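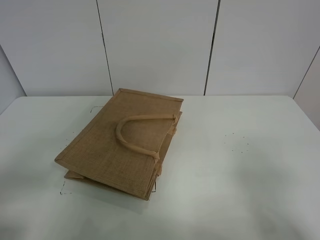

Prarilley jute tote in natural tan, folded, with a rounded handle on top.

Shop > Bags & Baskets > Market Totes > Prarilley Jute Tote

Prarilley Jute Tote
Item 758
$30

This is the bag we get asked about more than anything else in the shop, usually by somebody who has spotted it on a neighbor's arm at the farmers market and wants to know if it really holds a whole week of vegetables. It does, give or take a watermelon, and it has been part of the Safavi line since we had one shelf and a folding table to our name. Elaheh Taheri drew the first version on the back of a seed packet, and apart from a slightly longer handle it hasn't changed much since.

The cloth is a coarse, open jute, woven for us at Bramard, and it feels like what it is: a little scratchy, a little stiff when new, and softer by the end of the first summer. Please expect some variation from bag to bag. Jute is a plant, after all, and one batch may come out closer to sand while the next leans toward honey. If you're ordering several for a wedding or a club and you'd like them to match, put a note in the comments box at checkout and we'll pull them all from the same bale if we can. 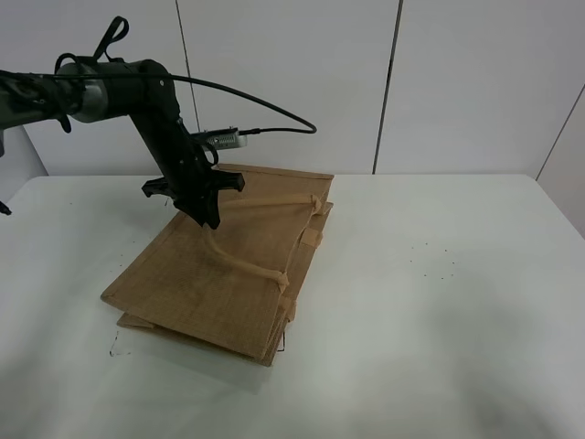 As for what people put in it, we've heard everything. Knitting, mostly, and library books, and beach towels, and one customer who writes to us every July keeps her garden gloves and bulb catalog in hers all year round. We'd only steer you away from loose pens and crochet hooks, which have a way of working themselves out through the weave. A small cotton pouch takes care of that, and we sell those too (look for the Jivora pouches a little farther down this page).

Shape and storage

A lot of totes are charming on the hook and a nuisance everywhere else, sliding off the car seat and tipping the eggs out. We wanted one that would stand up reasonably well when you set it down on the kitchen floor, and we also wanted it out of the way between trips.
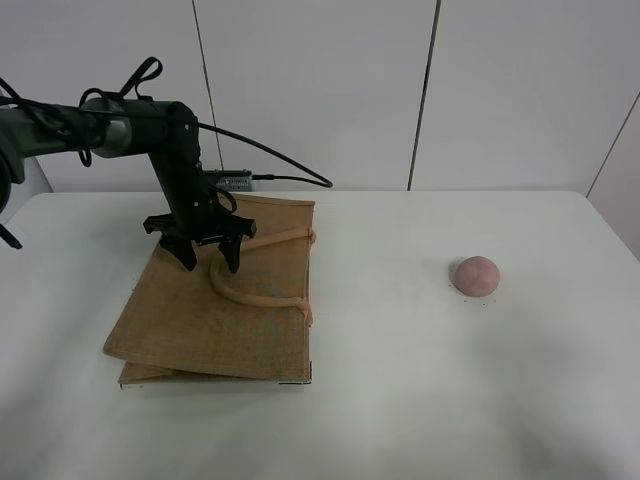 Closet space is the thing our customers seem to be shortest on, and we sympathize, having packed this whole shop into two rooms over a bakery for years. So the tote had to fold. It lies flat on a table once it's folded, as you'd want, and it will slip in beside the cutting boards or under the passenger seat and wait there until you need it. New bags can be a bit stubborn about their creases. Press along the fold with your palm, put a heavy cookbook on it overnight, and it will generally learn.

Looking after it

Please don't put it in the washing machine! We say this with love, having tried it ourselves. Shake out the crumbs, brush off dried mud with a stiff brush, and dab at spots with a cloth and cool water. Let it dry in the open air, out of strong sun, before you fold it again. There's a grassy smell when the bag is fresh out of the box. Some of us are fond of it, but if you aren't, a few days by an open window will see it off.

If a seam ever lets go, write to Chidubem Adeleke at the repair desk. He mends Safavi bags for $4 plus return postage, however old they are, and he likes to hear where they've been.

Colors

The tote comes in natural tan only. We're asked about other shades often enough that we've started keeping a little folder of ones we like, mostly earthy and on the quiet side, and we'd be glad to hear which way you lean.

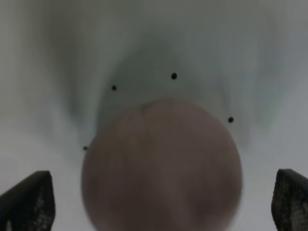
Dusty mauve-brown, seen close up.

Shipping

Orders placed before 4 p.m. go out the same day, and shipping is free on orders over $145. Unused bags may come back to us within 30 days for a refund or a swap. Gift wrap is brown paper and string, and we're happy to tuck in a handwritten card if you tell us what to say.

Contact us | Repairs | Returns | © Safavi Bags & Baskets | Back to top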